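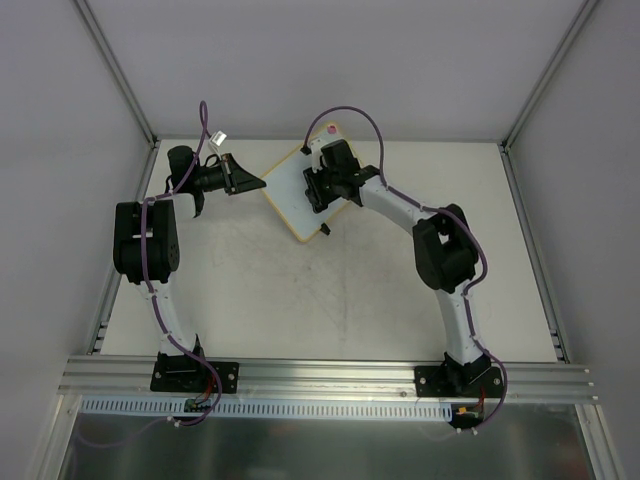 Checklist para células de dois braços: boa prática ou papel para auditor?

Fórum Sesetti > Robótica de bancada > Normas e procedimentos

ruimartelo
11 de novembro de 2023
A Gresholm mandou-nos a nova folha de boas práticas para células pequenas. São 14 pontos para assinar antes de cada sessão, e eu quero saber se mais alguém acha que metade não serve para nada. Temos dois braços na mesma calha, um quadro branco pequeno na mesa e dois clipes pretos para prender e tirar. O ponto 7 manda «verificar visualmente a integridade e a folga de toda a cablagem». Folga de quanto? Medida em que posição do braço? Não diz. O cabo roxo faz um arco por cima do punho e desce pelo braço com abraçadeiras. Passa no ponto 7 ou chumba? Conforme quem assina.

marisa.marino
O ponto está mal escrito, mas a preocupação é legítima. Um arco alto por cima do punho é o primeiro sítio onde um cabo prende quando os dois braços trabalham sobre a mesma peça. Na Dahlgren resolvemos isto levando cada braço aos extremos do programa, em velocidade reduzida, e vendo se o cabo estica ou toca no outro braço. Fazemos uma vez por montagem e repetimos se alguém mexer numa abraçadeira. Antes de cada sessão acho exagero.

ruimartelo
Então concordas que a assinatura diária é teatro.

marisa.marino
Concordo que a frequência está errada. Não ponhas o resto na minha boca.

toni_plc
Ninguém fala do que para mim é o pior, que é a folha tratar as paredes da célula como se fossem proteção. Três painéis e uns perfis de alumínio não me dizem nada sobre o acesso pela frente. Onde está a avaliação de risco? Quem fica do lado dos braços durante a execução? Se a resposta for «o operador tem cuidado», podem deitar fora os 14 pontos e começar por esse.

I-seul Gil
Trabalho na Samov e usamos uma versão parecida desde setembro. O que nos deu jeito foi a parte da peça: escrever onde está cada coisa ao arrancar. Parece picuinhice até alguém comparar duas execuções e reparar que num caso havia um clipe em cada lado do quadro e no outro os dois estavam no mesmo lado. Sem registo, discute-se a tarde inteira se mudou o programa ou mudou a mesa. 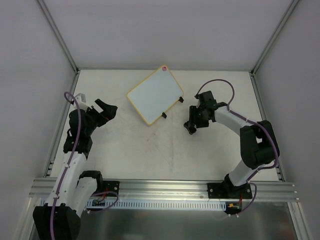
Re: Registo do estado inicial

ruimartelo
Pronto, dois clipes no mesmo bordo, quadro em diagonal, e um objeto preto pequeno junto aos dedos da garra direita. A folha só pede «área de trabalho conforme». Conforme com quê? Eu assinava isto, o colega do turno seguinte não, e tínhamos os dois razão.

I-seul Gil
Por isso riscámos o «conforme» e pusemos uma fotografia de referência. Se há alguma coisa na mesa que não está na referência, escreve-se o que é e quem decidiu deixá-la. Uma linha chega.

toni_plc
E quem compara a fotografia? À milésima assinatura já ninguém olha. Tive um cliente com 1,000 folhas arquivadas (assim mesmo, com vírgula, o sistema era inglês) e todas com o mesmo visto, na mesma caneta.

marisa.marino
Isso é um argumento para ter menos pontos. Eu ficava com 2 por sessão, paragem de emergência testada e mesa comparada com a referência. Cabos e aperto das bases passam para a manutenção, com data.

ruimartelo
Com isso posso viver. Continuo sem acreditar que a Gresholm aceite, mas vou mandar a proposta. toni, a tua pergunta do acesso pela frente vai no mesmo e-mail.

toni_plc
Põe-na em primeiro, senão respondem só à das abraçadeiras.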